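Varkerari Track Care Unit: Set-up and Operating Guide
Section 5. Running tracks: what the unit can do by itself, and what it can't

5.1 Scope

This section covers sweeping and line inspection on outdoor synthetic tracks. The unit handles long, open lanes without supervision. It does not pick up objects, move equipment, or decide whether a mark is paint or dirt. Plan on one attendant for every session. Sites that need pick-up work should keep it on the manual task list.

5.2 Before the first run

1. Walk every lane to be swept. Remove bags, cones, hurdles and starting blocks.
2. Look down the straight from the start position. Note anything dark on the surface, however small it looks at a distance. 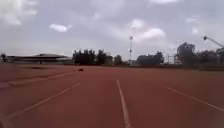

Figure 5-1. Straight with a small dark object at the far end, left of the center line.

3. Walk out to any object you noted and clear it by hand. The unit stops for an object but can't tell a bag from debris, and it waits for the attendant in either case.
4. Open the Dafis console and select Track > New Map.
5. Push the unit by hand along the inside edge of lane one at walking pace. Close the map within 2 meters of the starting point.

NOTE: Mapping a full oval uses up to 13 percent of the battery. Recharge before sweeping if the console shows a yellow bar.

5.3 Teaching the lane lines

The Closico line module follows solid white lines well. Dashes, cross marks and diagonal lines are harder. Where a diagonal crosses the lanes, the module may take it for a lane edge and turn with it. Stains and scuffed patches also lower the confidence score.

1. In the console, open Lines and step through the map.
2. At each diagonal or dashed marking, select Ignore.
3. Save the map.
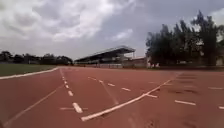 5.4 Starting a sweep

1. Place the unit between two lane lines, facing along the lane.
2. Select the lane and press Start. Stay within sight for the first lap.
3. If the unit reports error 276 (line lost), press Hold, steer it back to the middle of the lane, and press Resume.

CAUTION: Do not use Resume while anyone is standing in the lane.

5.5 Equipment left on the track

An open lane can be swept while the lanes beside it are still occupied. Use Single Lane mode and draw a keep-out zone over each occupied section. 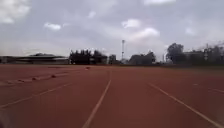

Keep-out zones are not saved with the map. Draw them again each session, as equipment is seldom put down in the same place twice. The optional Skesik arm is not rated for lifting hurdles or blocks, and fitting it does not change the requirements in 5.2.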